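Wood movement in solid tabletops: speaker notes

Slide 1. Title

Start on time. The room is booked until half past and the next session needs the projector. Handouts are by the door. Say that questions are welcome during the section on fasteners and should otherwise wait.

Slide 2. Scope

Solid wood tops only. Veneered board behaves differently and is covered in the Tuesday session. All the figures tonight are for flat tops indoors, in heated rooms.

Slide 3. What moves

Wood takes up and gives off water with the humidity of the room. Change along the grain is small enough to ignore in furniture. Change across the grain is not. Tangential movement is larger than radial, in many species close to double. A flatsawn top therefore moves more than a quartersawn top of the same width.

Pause. Ask who has seen a top split in January. Take one answer only.

Slide 4. Estimating the change

Formula on screen: width times change in moisture content times the coefficient for the species and cut. Work the example on the whiteboard. Width is 90 cm. Length is 160 cm and does not enter into it. Repeat this, as the last group multiplied by the length.

Use the coefficient from the handout. State that it is an average and that individual boards vary. Round up when cutting slots.

Slide 5. Stock preparation

Jotar delivers kiln-dried stock, but the load sits in an unheated shed before it reaches us. Sticker the boards in the shop and weigh one of them daily. Start milling when the weight is steady. Take equal amounts off both faces. If a board cups overnight after planing, leave it and flatten it again later.

Pass around the two offcuts, flatsawn first. Point out the ring direction on the end grain.

Slide 6. Fasteners

Slotted screw holes, figure-eight clips, wooden buttons. Slots run across the grain of the top. Fix the center of the width and let both edges travel. Do not glue the top to the apron at any point. The Stovetti table came back with glue blocks along both long aprons and a split 30 cm long from one end.

Buttons need a gap between the tongue and the end of the mortise. In a dry season the top is at its narrowest, so a table assembled then needs room to grow outward. Show the drawing from the Dambrauskienė job.

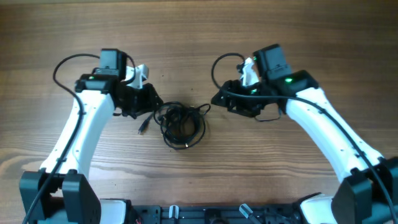
Maarja Urbonaitė

Slide 7. Reading the grain on a finished top

Wood grain across a tabletop gives the direction of movement before anyone picks up a tape. With horizontal lines running side to side, the top will widen and narrow at right angles to them. Darker streaks next to lighter bands are a matter of color and say little about how dry the wood is. Swirls of figure mark places where the fibers change direction. Plane those areas with a fine cut or use a scraper.

Slide 8. Finish

Film finishes slow the exchange of moisture. They do not stop it. Finish the underside with the same number of coats as the top. The Kullo test panels had one face left bare, and the cup was measured with a straightedge and feeler gauges. Readings are in the table on page 13 of the handout.

Slide 9. Breadboard ends

Skip if short of time. Glue the center tenon only. Elongate the outer peg holes in the tenons and leave the holes in the breadboard round. Expect the ends to stand proud or fall short of the edge for part of the year.

Slide 10. Questions

Likely ones: epoxy-filled cracks, underfloor heating, metal bases. For metal bases, refer back to slide 6 and use slotted holes with washers. Collect the offcuts before people leave.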